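Sorting tips from a packing room that went half automatic

I've been at the sweet and fruit packers in Filcombe for 9 years, and last August the Horkura line came in. Lots of you asked what changed, so I've put down what I've picked up, most of which works just as well at your own kitchen table.

The machine does the dull middle bit now. It used to be us filling 600 bags a shift by hand, and my thumbs knew all about it. These days I sort, check and put right, and when the line sulks (Mondays, mostly) we go back to doing it the old way. My shifts are calmer, though I do miss the nattering – you can't hear Makis Dimitriou's stories over a conveyor.

Put a checked cloth down before you sort anything small and round. Creases stop things rolling off, so don't iron it! Keep a plain plate in a pale colour for whatever you've already picked, and space things out on it so you can spot a dud. Big fruit first, little stuff after.

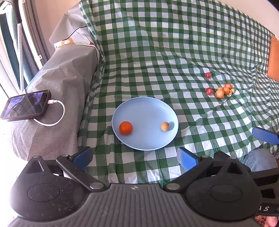
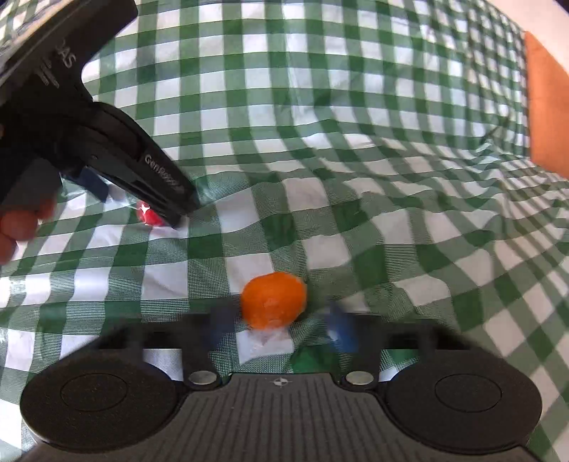
Small round things on green gingham, with the grippers close by.

If you work with grippers, go in slowly and from straight above. Soft things want a light pinch. Tudor Nedelcu on lates taught me to practise on tangerines, and I got through a net of them before I stopped leaving dents. Wipe the finger pads with a barely damp cloth at every break, as sugar dust makes them skid. Loose wrapping goes in the bin as you go along, or it ends up under everything.

Do ask for proper training, and ask for it in work time. Ours was going to be a video to watch at home until Ilta from the night shift put her foot down, and we got 3 paid afternoons instead. Keep your hand skills up as well. I still pack one tray myself before I switch the line on – it warms the fingers up and I notice straight away if the fruit's gone soft.

Next time I'll do labels, and how to get the glue off your sleeves.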